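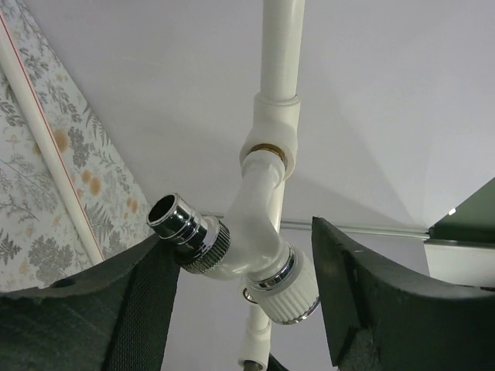
Abzweig am Fallstück, links der verchromte Schlauchanschluss, rechts die gerippte Überwurfmutter

ekoech_c
Guten Morgen, ich will den linken Abgang für ein Gerät nutzen. Oben T-Stück aus weißem Kunststoff, darin ein Messingring, in den der matte Abzweig geschraubt ist. Frage: Gewinde zusätzlich eindichten oder reicht der O-Ring aus dem Beipack? Abzweig ist von Ridby, Typ 22.

Londside
Typ 22 hat zylindrisches Gewinde, dichtet also über den Ring an der Stirnfläche. Kein Hanf. Hanf treibt das Kunststoffteil auf, Haarriss nach ein paar Monaten.

T. Chege
Einspruch. PTFE-Band, zwei Lagen, schadet nicht. Mache ich seit Jahren so.

Londside
Schadet nicht, dichtet aber auch nicht. Und man zieht dann zu fest an. Handfest plus eine Vierteldrehung.

Zawadi_W
Mich stört eher der Anschluss links. Metall auf Kunststoff, und ein gefüllter Schlauch hängt mit seinem ganzen Gewicht dran. Rohrschelle an die Wand - Schlauch abfangen, 50 mm hinter der Tülle.

ekoech_c
Schelle ist notiert. Der Rändelring hinter dem Anschluss: Kontermutter oder Zierteil?

T. Chege
Vom Foto her nicht zu entscheiden. Anschluss festhalten, Ring von Hand drehen. Läuft er frei mit, kontert er nichts.

Zawadi_W
Und beim Probelauf mit trockenem Papier um alle Verschraubungen, auch rechts an der Überwurfmutter. Die vergisst man gern.

ekoech_c
Gut, Ring ohne Band, Schelle dazu. Probelauf heute gegen 18 Uhr.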